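28 February 2021

Back at Mosham, steering the arm by remote for Romana. Pick up the pink toy, put it down, do it again. She wants 100 good runs from me and I got 19 done before my wrist gave out. She says it will learn from my hands. I have been hearing that since December and I still don't see it.
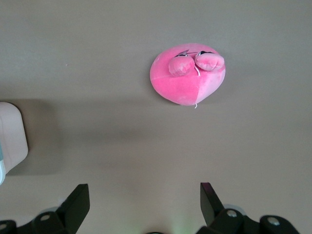 Pink plush, gripper open, one more go.

Two of my runs were sloppy and she kept them anyway, says the mess is useful. Maybe. It sounds to me like a way of not sorting through them. Kopecký wants 3,000 by the end, and I'd like to know who is going to sit there for that. Home late, soup, bed.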